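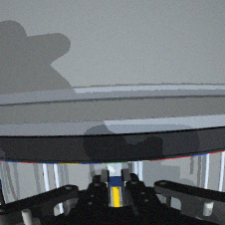 Grey on grey, long shadow. My whole mood this week.

1 min read

OK so I've been trying to give up my afternoon nap and I have thoughts. A thread, sorry in advance.

32 shares

I started napping in April when we moved to the Leckie flats and the upstairs people took up tap dancing (or moving wardrobes, never worked out which). Nights were hopeless so I'd crash at three with the blinds half down. Bliss!

Then it crept. A 20 minute lie-down became two hours and I'd wake up with a cushion zip printed on my cheek and no idea what year it was.

4 comments

Things I've tried instead: a walk to the Dammont shops and back. Good, except there's a bakery, and now I have a finger bun problem.

Cold water on the wrists. My aunty swears by it. I just had wet sleeves.

A Fluva, that fizzy tea stuff in the green bottle. Tastes like a lemon somebody told a secret to. Kept me up till one in the morning so never again after lunch.

11 comments

Someone asked about jigsaws. Yes! I got a 1000 piece one of Brakusel harbour and it does keep me awake, mostly out of rage. It's nearly all sky. I've done the edges and about 100 bits of the boats and I'm leaving the rest for my enemies.

What's worked best so far is ringing my sister at ten to three. She talks, I fold washing, and by the time she's finished about her neighbour's hedge it's four o'clock and the danger has passed.

57 shares

Day six now with no nap. I'm sleeping better, I think, though I did nod off in the dentist's waiting room and I'm not counting that.

If you've kicked the habit tell me how you got through the second week. And what do you do on a rainy arvo??

19 comments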